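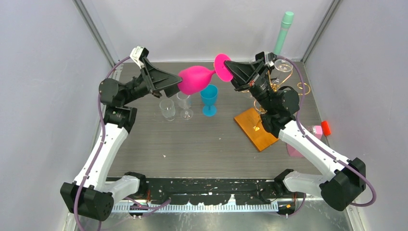
Two robot arms holding a magenta wine glass over the table

About Clotano

Clotano is a website for people who prepare for public recruitment examinations. We started in February with one page of notices for clerk posts in the Drindard region, and the page was read by more candidates than we expected. Today we publish application dates, admit card notices, syllabus outlines and result links for 28 recruiting offices.

Our office is in Plerberg, on the second floor above a stationery shop. Four of us work on the notices every morning. Each notice is read in its original form, from the first line to the last, and then we write a short version in simple words. If the original is not clear about age limit or fee, we write that it is not clear. We do not guess.

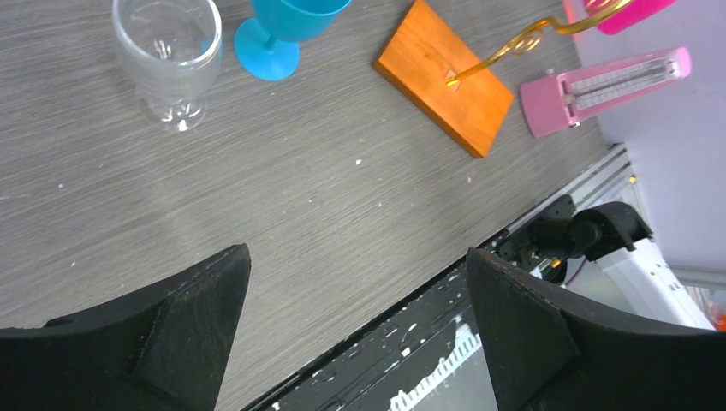 Besides the notices we keep an archive of old question papers. At present it holds 571 papers, most of them sent to us by former candidates. You can download them without registration. Some of the older scans are difficult to read — we are typing them again, little by little, beginning with general knowledge and arithmetic.

We also offer a small study course under the name Pinheiro. It has 2 levels, one for the written test and one for the interview. The lessons go by email and the candidate can follow them at any hour, also after work.

Please note that Clotano is a private website and does not belong to any government office. We cannot accept applications, change your examination center or correct your name on an admit card. For these matters you must write to the recruiting office directly, and its address is given at the end of every notice.

If you find a mistake in one of our notices, kindly inform us by the contact form. Corrections are marked at the top of the notice together with the old text.

Page last updated: 6 April 2018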